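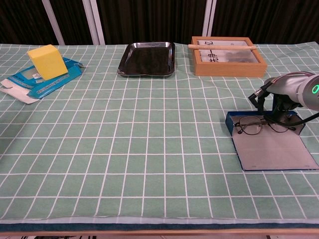 Mint green grid cloth on the table

Hi, lovelies! Let's wash some makeup brushes, because mine were getting scary.

1. Wet the bristles only, pointing down – water in the handle loosens the glue.

2. Swirl in a drop of gentle shampoo. I use Silenico.

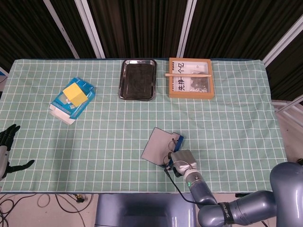
How often should I do this?
Once a week for foundation brushes, and every 2 weeks for powder ones.

3. Rinse until the water runs clear, then squeeze and reshape.
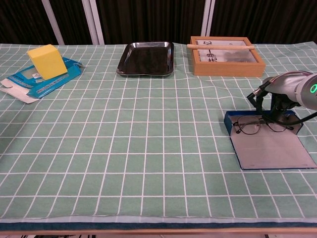
Drying

Lay them flat overnight – mine take 6 hours!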